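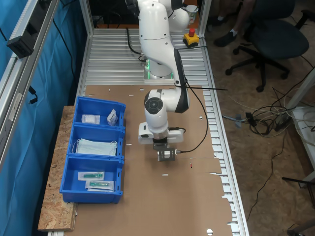 Small shops spend too much of the week moving numbers from one system to another, according to Bukola Briggs, and Foltar wants to take that job off their hands. The company has released Jadetti, an invoicing and stock tool that connects to the card readers its customers already use.

Jadetti records each sale, adjusts the stock count and sends the day's totals to the owner's accounting file at closing time. Invoices can be sent from a phone or a laptop, and customers can pay them by card or bank transfer. Refunds are matched to the original sale.

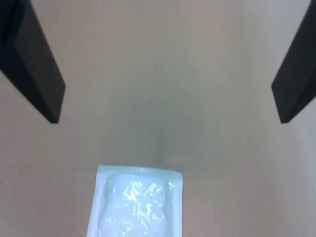
Month-end used to take two evenings and now takes part of a morning, said one store owner in Cliltthorpe, where 26 businesses tested the software over the summer. More than 600 invoices went out during the test.

Jadetti costs $22 a month per location, with no setup fee. Customers on Foltar's older Dervishi plan can switch at any time and keep their sales history. Phone support is open from 8 a.m. on Monday through Friday. Sign-up is available now on the Foltar website.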